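4. Comparing two grippers on the same arm

This section covers swapping the stock parallel gripper for the Driden wide-body gripper and running the Plosbridge comparison routine with each. Complete Section 3 (mounting and power) before you start. You will need the Zupan controller, the Natex overhead camera and the printed parts kit.

4.1 Before you begin

1. Park the arm in its home position and wait for the motion light on the controller to go out.

2. Press the stop button and turn off tool power from the Tool menu. Turning off the arm does not turn off tool power.

3. Check the kit. Every part used in the routine must have its markers flat and clean. A marker that is scratched or lifting at a corner should be reprinted, not taped down.

CAUTION: Never unplug a gripper while tool power is on. The connector can arc and damage the board in the wrist.

4.2 Swapping the gripper

1. Support the gripper with one hand and remove the 4 flange screws.

2. Pull the gripper straight down off the locating pin. If it sticks, rock it gently. Do not pry against the flange.

3. Fit the new gripper over the pin and start all the screws by hand before tightening any of them. Tighten in a cross pattern.

4. Route the cable along the arm and leave enough slack for the wrist to turn fully both ways. Move the wrist by hand through its range and watch the cable at each end.

5. Turn tool power back on. The controller should list the new gripper within a few seconds. If it shows "unknown tool," check the connector and repeat this step.

NOTE: The controller stores payload and fingertip offset separately for each gripper. Load the right profile after every swap, even if you are only switching back for one run. An old offset is the most common cause of a gripper closing just above the part.

4.3 Checking the camera

1. Open Camera > Live and confirm that the markers on the parts are outlined in green.

2. If an outline flickers, lower the exposure first. The black table reflects more than you might expect, and glare on white plastic washes out marker edges.

3. Run the marker check. It takes 100 frames and reports how many were usable. Repeat it if you move a lamp or the camera bracket.

Partly hidden markers are fine as long as at least one on the same part can be read. For this reason most of the larger parts carry more than one.

4.4 Running the comparison

1. Place the parts at their start positions and choose Compare > Drawer.

2. Set speed to Slow for the first pass with each gripper. Keep one hand near the stop button.

3. Press Start. The arm picks up the drawer by its edge, lifts it clear of the table and holds it while the camera takes a reading.

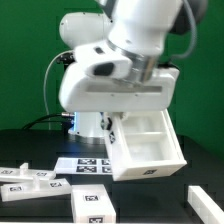 4. Read the tilt value on the results page. Some tilt is normal with an edge grip – the drawer's weight sits to one side of the fingers. What matters is whether the value stays steady through the hold. A value that keeps climbing means the drawer is slipping.

5. If it slips, raise the grip force one step and run again. Stop raising it when the drawer wall starts to bow. The walls are thin and will crack.

6. When the slow pass is clean, switch to Normal and run the full set. Save the log before swapping grippers.

CAUTION: Keep hands out from under the drawer during the hold, including at slow speed. A power cut will release the grip.

4.5 Reading the logs

Our bench log has 2,939 lifts in total, 1,593 of them with the Driden gripper and the rest with the stock one. It is supplied with the software as bench_log so you can check that your own numbers are in the same range. Compare tilt and slip only between runs made at the same speed and grip force. The results page will let you plot mixed runs together, but the plot is of little use.

If your tilt readings are much higher than ours with both grippers, redo the camera calibration in Section 2. If they are high with one gripper only, check its fingertip offset and then the finger pads. Pads can be replaced without removing the gripper; see Section 7.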